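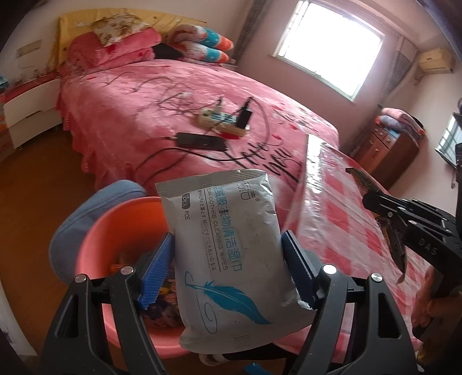

Chapter 4. Work changes in the soft-packet task

This part of the report deals with how the work of sorting small household goods changed at Besanico after hand-held grippers came into use. The grippers serve to teach a picking arm, the Buron, which is to take over part of the packing line at Culcombe. Workers carry out the picks themselves with a tool in each hand, and the recorded movements are passed to the arm.

Before the change, a packer was judged on items per hour. Under the new arrangement a worker is judged on clean recordings. A pick that slips must be repeated, even where the item would have been good enough to send out. Two of the 8 workers interviewed said they found this slower pace harder on the wrists than packing by hand.
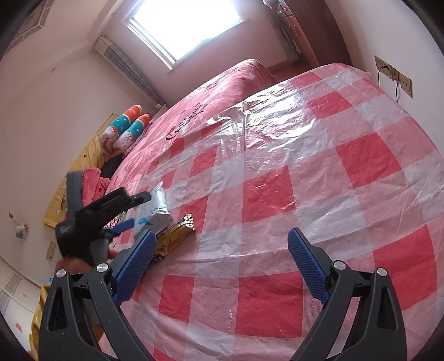 Soft packets and foil wrappers caused the most disagreement. A hand adjusts to a packet that folds; two fingers with ridged pads have to meet it squarely. Workers began to turn items before closing the grip, a habit the written method did not mention. Ailbhe Ó Briain, shift lead in March, had it added to the method, and training time was set at 20 minutes per new item type.

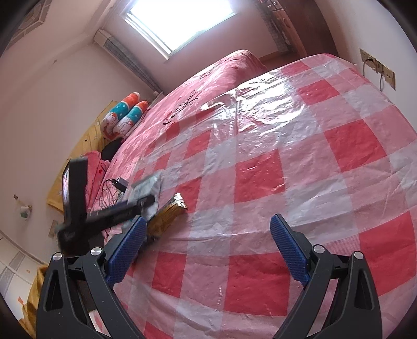

Figure 4.3. Open gripper over a checked, plastic-like covering, second device at left.

Pay grades were not altered when the task changed. The workers regard recording as skilled work and the firm lists it under general packing. Aubert, the agency which supplies the evening shift, uses the same listing. The question was still open when the interviews closed on April 18, 2018. Rest breaks are covered in Chapter 5, together with the wrist complaints.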